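서랍 속 물건 꺼내기 과제, 손에 드는 그리퍼로 시연 모으기
조회 802 · 댓글 11 · 공유 2

지난 학기부터 저희 조가 붙들고 있던 과제를 드디어 정리해 봅니다. 처음에는 원격 조종으로 시연을 모을 생각이었는데, 조종에 익숙해지는 데만 한참이 걸려서 지도해 주신 Onyekachi Mohammed 선생님과 의논한 끝에 사람이 그리퍼를 양손에 들고 직접 움직이는 방식으로 바꾸었습니다. 그리퍼마다 마커 큐브를 달아 두면 머리 쪽 카메라 영상에서 손의 위치와 방향을 되찾을 수 있고, 이 값을 저희가 Juvach라고 이름 붙인 학습 코드에 넣습니다.

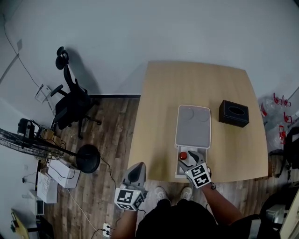 서랍 과제에서는 왜 마커를 평면 한 장이 아니라 큐브로 달았나요?
손목을 돌려 서랍 안으로 넣다 보면 한 면이 금세 비스듬해지는데, 큐브는 다른 면이 카메라 쪽에 남아 있을 때가 많아 자세 추정이 덜 끊깁니다.

시연은 모두 21회를 모았고, 그중 2회는 추적이 중간에 오래 끊겨 학습에서 뺐습니다. 학습한 정책은 서랍을 여는 동작까지는 꽤 의젓하게 해냈지만(다 같이 박수를 쳤답니다!) 병을 집는 순간에 손가락이 조금 일찍 닫히는 버릇이 남았습니다. 저희는 영상과 그리퍼 개폐 신호의 시간이 어긋난 탓으로 짐작하고 있고, 6월에는 이 지연부터 다시 재 볼 생각입니다. 긴 글 읽어 주셔서 고맙습니다.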